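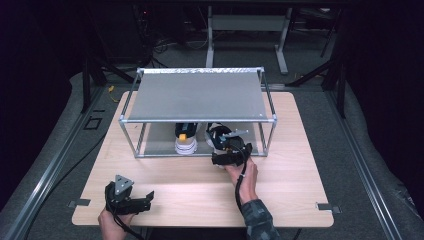
Zerine Two-Level Shoe Shelf

Shop > Entryway > Shoe Storage > Small Racks

June, by Ama Dogbe

We've carried shoe racks at Plidalley for years and most of them are tall, wobbly things with fabric shelves that sag by spring. The Zerine is low and square and open on the sides, and I love it! Silver aluminum tubes, little connectors at the corners, a flat gray panel on top and another one at the bottom where the shoes go. It stands happily on a table or a bench, so you can get sneakers up off the carpet without bending down to find them.

The lower level has the height for a chunky sneaker, thick white sole and all (the navy pair with the bit of yellow at the heel is a good test, they're not slim shoes). Slide them in toe first and the heels face you, so grabbing one on the way out is easy. The top panel is free for whatever you like. Mine has a bowl for keys and a can of waterproofing spray that really ought to live somewhere else.

Putting it together took me one cup of coffee. Push the tubes into the connectors by hand first, all of them, and only then tighten. Senyo Osei in our stockroom does it the other way around and swears it's faster. It isn't.

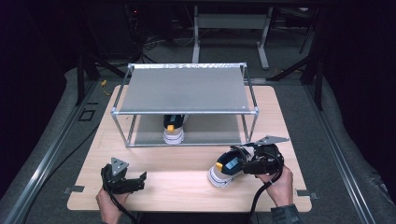 Care and cleaning

Wipe the panels with a damp cloth and dry them with a soft one. Grit from soles collects on the bottom panel, and since there's no lip in the way you can brush it straight off into your hand. Please don't use scouring powder on the top, it has a lovely faint speckle that's worth keeping.

Ordering

Item number 516. Comes flat with the connectors in a paper bag, plus 3 spares. Replacement panels are sold separately and usually ship with the next Stodix delivery. If you need a lot of them for a school or a gym, write to Ekene Effiong at the Amissah warehouse before you order, he can tell you what's on hand.

Filed under: Shoes & Boots, Small Spaces, Things We Use at Home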